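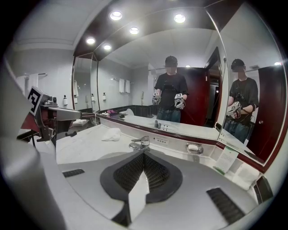 Samstag früh, kurz nach acht, und ich stehe mit meinem Kaffeebecher im Hotelflur in Utard und versuche, niemandem im Weg zu sein. Die Robotik-AG vom Kolleg Clullby hatte zum offenen Projekttag geladen, und weil ich Irfan Simanjuntak schon ewig versprochen hatte, mal vorbeizuschauen, bin ich endlich hingefahren (zwei Umstiege, Ilunier ist bahntechnisch echt ein Abenteuer!).

Das Projekt heißt Frota, und es geht um Handgriffe im Bad: Handtuch nehmen, zusammenlegen, wieder weglegen. Vorgemacht wird alles von Hand, mit einem Greifer links und einem rechts, und aus den Aufnahmen soll der Roboter dann lernen. Über 776 Durchgänge haben sie seit September schon beisammen, Wahnsinn.
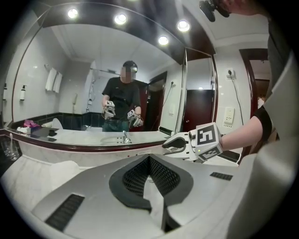 Mit zwei Greifern vor dem Badezimmerspiegel

Ich durfte natürlich auch mal ran. Fünf Minuten, drei Versuche, und mein Handtuch sah am Ende aus wie ein Croissant – so ein Greifer hat eben keine Fingerspitzen, und die Handgelenke merkt man ziemlich schnell. Irfan meinte trocken, das komme in den Ordner „lieber nicht“. Danach gab's Käsebrötchen und eine lange Diskussion über Seifenstücke, die offenbar alle hassen. Im Frühjahr wollen sie in die Küche umziehen, da bin ich wieder dabei!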